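Inside the Kiton Carrier Board: A Talk With the Endmont Hardware Lead
Jan 21, 2023

Endmont has shipped embedded compute modules for industrial customers for several years, but the Kiton is its first carrier board sold directly to developers. We spoke with the hardware lead at the company's Westivport office about power delivery, heat and the choice of connectors.

The board accepts 9 to 20 volts at the barrel jack. "We looked at USB-C only and dropped it," the lead said. "Too many supplies in the field negotiate a lower profile than the label says, and the module resets under load. With a fixed input we know what we get."

Peak draw with the GPU and both camera ports active is 30 watts. The stock heatsink is passive. A fan header is present, with PWM control and tachometer input, and the fan curve is set in a device tree overlay.

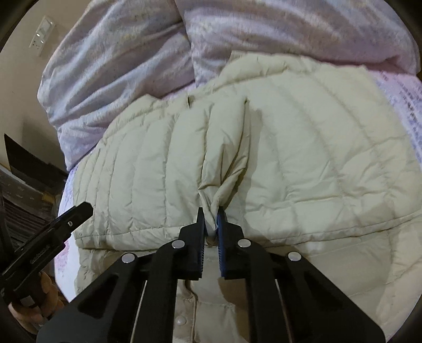 Does the board throttle without a fan?

Under sustained inference the GPU clock settles at 800 MHz, and it stays there until the module temperature drops below the lower trip point. Short jobs finish before the limit is reached.

Storage is an M.2 slot wired for 2 PCIe lanes. Four lanes were routed on the first prototype, but the other pair went to the second Ethernet controller. "Most of our users log sensor data. They were asking for a separate network port, and the drive was already faster than their sensors."

The carrier was laid out with Adamczyk, a contract design house that also handled signal integrity testing. One revision was lost to a camera connector with its pinout mirrored. The corrected boards came back in December, and 827 of them make up the first production run.

Software support covers the current kernel branch only. Schematics and the mechanical drawing can be downloaded now. The layout files will follow once the second revision is frozen. "There is a pull-up on the I2C bus I still want to move," the lead said.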